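Folding the odd ones: a morning with Elba Domínguez

By Kieran Kershaw

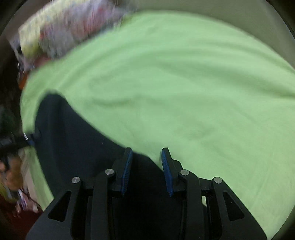

Black fabric over a pale green cloth.

Elba Domínguez does not like the word "linens." She says it makes people think of a hotel, or of a closet in somebody else's house. What she deals with is cloth, most of it used, and most of it folded badly by the people who sent it.

She runs the sorting room at Comis, a small textile lending service on the second floor of a former shoe warehouse in Cheetham. Theater groups, schools, churches and caterers borrow from it. So do people getting married on a tight budget. The shelves hold 2,538 pieces by the last full count, which was finished in October and took longer than she had planned.

"We closed for the count and I thought we would be open again by the weekend," she said. "Then we found a whole stack of tablecloths that had been written down as curtains. You have to open every one of those. You can't tell from the edge."

I met her at the big table by the windows, where returned pieces get opened, looked over and folded again. She had a mug of tea that she kept on the windowsill, never on the table. Anyone who works there learns that in the first hour.

Domínguez grew up over her aunt's dry cleaning shop and started pressing shirts there after school. She later spent several years in the wardrobe department of a touring company, where she learned to pack for trucks.

"In a shop, you fold so it looks nice on the counter," she said. "For a truck you fold so it comes out the other end without a line down the middle. Those are two different folds. Most people only know the first one."

The fold she teaches new people is a plain one. The cloth goes flat on the table with the right side down. The long sides come in to meet each other, then the whole thing is halved, and halved again if it is a large piece. She runs the side of her hand along the cloth between each step and lets it settle. There is no pulling at the corners.

"Pulling is the big mistake," she said. "You pull a corner, you think you straightened it, and you've made the other corner crooked. Then you pull that one. I've watched people go around a table like that four times."

Round cloths are harder, and she gets asked about them more than anything else. Her answer is to stop treating them as round. She folds a round cloth in half, lays the curved edge away from her, and brings the two ends in until she has something close to a rectangle. The curve ends up inside, where it can do what it wants.

"It won't be neat in there," she said. "It doesn't need to be. It needs to sit on a shelf and not slide off."

Sorting comes before folding, and color comes before size. Dark pieces and light pieces go to opposite ends of the room. Black is the color she worries about. It picks up every bit of thread and lint from whatever it touches, and some black fabric will give up dye onto a light cloth if either one is damp.

"Black on pastel, I want those apart," she said. "Dry, you can lay one on the other for a minute while you're working and nothing happens. I don't leave them that way overnight."

She keeps a lint brush tied to the table leg on a long string. The string was Tia Heywood's idea. Heywood started at Comis two years ago after leaving a job at a fabric store, and she now handles the lending desk three days a week. Before the string, she told me, the brush went missing so often that they bought them by the box.

Heywood also rewrote the labels. The old ones gave a number and nothing else, and a borrower had to look the number up in a binder. The new ones are strips of cotton tape, stitched to a corner on the wrong side, with the size and the fiber written in laundry pen.

"People would ask me for green," Heywood said. "Just green. And I'd have a page of greens in the binder with no way of knowing which was which. So now I ask them to bring something. A napkin, a paint chip, whatever they've got. We hold it up to the window."

Pale green is requested a great deal in spring, she said, and then hardly at all until the next one. Domínguez disagreed with this from across the room. She said the school drama people want pale green all year, for grass that is supposed to be far away.

"Bright green looks like a pool table," Domínguez said. "From the back of a gym, you want it washed out."

The two of them argue like this often and neither seems to mind. They also disagree about ironing. Heywood would like every piece ironed before it goes out. Domínguez irons what will be seen up close and sends the rest as it is, with a note telling the borrower to hang it up the day before.

"Creases fall out of most things if you give them a night," she said. "Not linen. Linen remembers everything. But a plain cotton blend, hang it in the bathroom and take a shower. You'll be fine."

I asked her what people at home could take from the way the room is run. She thought about it while she finished folding a curtain panel, and then said that most households own more cloth than they have shelf for, and that no fold will fix that.

"Somebody will tell me their sheets are always a mess, and can I show them the trick," she said. "I go look, and the shelf is packed so tight they have to yank things out. Of course it's a mess. Take out a third. Then come talk to me about folding."

Her own linen closet, she said, holds two sets of sheets for each bed, a stack of towels and one good tablecloth. The tablecloth came from her aunt. It is rolled on a cardboard tube from a fabric store, with a clean pillowcase pulled over it.

Rolling is what she recommends for anything used less than once a year. A fold left in the same place for a long time weakens the cloth along the line, and it tends to yellow there too. For pieces too wide to roll, she says to take them out every so often and fold them again in thirds if they were in halves, or the other way around.

She does not use plastic bags for storage. She does not use cedar blocks either, having found that the ones at Comis left an oily mark on a set of napkins. Shelves are wiped down and lined with plain unprinted paper. Her advice on stains is to treat them before the cloth is put away, even when the stain looks like nothing.

"Sugar goes in clear," she said. "White wine, soda, fruit juice. You look at it and see a clean cloth. Six months later you've got a brown ring, and the borrower swears it wasn't them, and they believe it."

The lending fee is $5 for a single piece, returned within two weeks. Groups that borrow often can pay $300 for the year and take what they need, as long as it comes back washed. Heywood would rather they didn't wash it themselves, but the machine at Comis is a household size and can't keep up in the busy months.

A second machine is on the list, along with better lights for the far end of the room, where the dark fabrics are kept. Under the lights they have now, navy and black look the same. Domínguez carries them to the window to tell them apart, and she admits that she has still sent out the wrong one.

"A choir," she said. "Half the skirts around the risers were black and the other half were navy. The director called me. I went over with the right ones in the car and we changed them an hour before the concert. I was under the risers with a mouth full of pins."

Near the end of my visit she handed me a cloth and told me to try. I pulled a corner. She took it back, opened it out flat again and waited for me to put my hands in the right place.

The second attempt was better, though she refolded that one as well after I had moved away from the table. Then she picked up her tea from the windowsill and asked Heywood whether the caterers had called about Friday.

Comis is open for returns every weekday morning. Its next open house, with folding and mending tables, is Sun 27 August. Bring a piece of your own to work on.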